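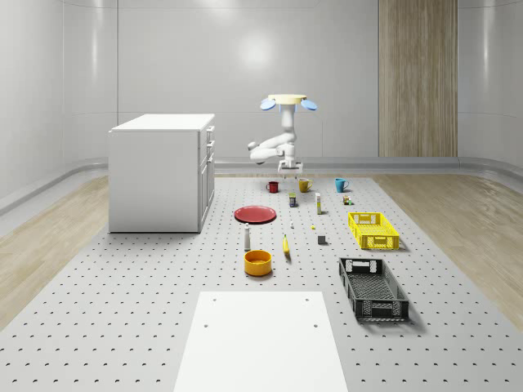
Titilayo Aliyu told us she would have liked to read a section like this before her first shift with Obi, and that what she wanted to know most was when she was allowed to say stop. The short reply is: any time you like, and you don't need to ask anyone first. The longer reply is below, so do get yourself a coffee and read it through once before you start.

Section 7. Sharing the sorting work with Obi

Until now, one person on each Brondura shift picked the household returns by hand and packed them into crates. With Obi switched on, the arm does the picking and you look after the list, the crates and anything odd that turns up. It's a different sort of tired at the end of the day (more eyes, less shoulders), and most people need a week or two to get used to it, so please be patient with yourself!

Before the first run

1. Open Pitasico on the station screen and sign in under your own name, even if a colleague is still signed in.
2. Choose Rehearse. The run plays on screen with mugs, a plate, a banana, crates and so on, and the real arm stays parked.
3. Watch the whole rehearsal. If a move looks wrong to you, press Hold and type a few words in the comment box. Plain language is fine.
4. Set the speed to 100 for your first shift. The dial goes up to 400, but leave that for later.
5. Press Accept.

Note: Rehearse doesn't save your crate choices. Enter them again on the next page.

During the shift

6. Walk once around the station and check that the floor line is clear.
7. Press Start and stay within reach of the stop button until the first crate has been filled.
8. When the screen shows code 114, Obi has met an item it can't name. Press Hold, wait for the steady green lamp, then take the item out and label it yourself.
9. Press Resume.

CAUTION: Never reach past the floor line while the lamp is blinking, even for something small that has rolled away.

CAUTION: Hold pauses the arm with its power on. For cleaning or a jam, use the main switch and hang your tag on it.

Breaks and handover

Your breaks stay where they were on the old schedule. Park the arm before you go, and tell the next person about any 114 items in your own words, as the log only keeps the code. Ifeanyi Aliyu at the Grikero help desk picks up the comments every afternoon at three and answers each one by name.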